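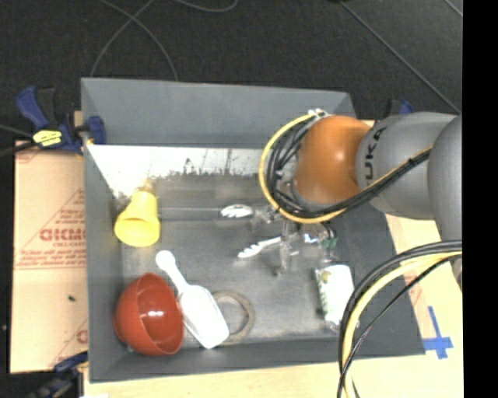 Station 2, KUKA arm over the picking bin with mixed objects.

Progress report: bin picking by demonstration
Prepared for Romain Chauvin, Barros
Apr 23, 2020

Work in this period was on collecting demonstrations at station 2. The operator drives the arm by remote control from a desk beside the cell, and the joint positions, gripper opening and camera view are recorded together. A demonstration is one pick, from the arm at rest above the bin to the object released at the drop point.

We planned 60 usable demonstrations and have 40. Another 22 were recorded and thrown out. Most of those were runs where the operator lost the object partway and went back for it. We had kept runs like that in the first batch, and the arm learned to hesitate over the bin, so Elsie Heywood now removes them the same day.

Objects
The set is household items of different shapes. The yellow cup and the red bowl are picked by the rim, and lying on their sides they are the easiest to demonstrate. The white scoop is harder. Operators disagree on whether to take it by the handle or the head, and both kinds of grip are in the data. We have asked everyone to use the handle from now on. White packages are slow when they rest against a bin wall, where the fingers have little room.

Equipment
The bin is held with bar clamps and its place on the table is checked before each session. The inside is scratched and scuffed from use, and we will leave it as it is so that new recordings match the old ones. The cables on the arm hang low on one side when it reaches across the bin. They have not caught on anything, but operators avoid turning the wrist fully in that direction and it shows in the recordings. We would like to reroute them before the next batch.

The Visano hand controller arrived in April and replaced the keypad. Operators prefer it for small moves near the floor of the bin. There is still a short delay when the gripper closes, and Dotomness has sent an update that we have not yet installed.

Next steps
- Record the remaining demonstrations, with more time on the scoop and packages.
- Reroute the arm cables and repeat the joint limit check.
- Install the controller update.
- Send the full set to Cidex for training.

No change to the budget is requested. We do need 2 more days of cell time to finish the recordings, and Elsie will send proposed dates separately.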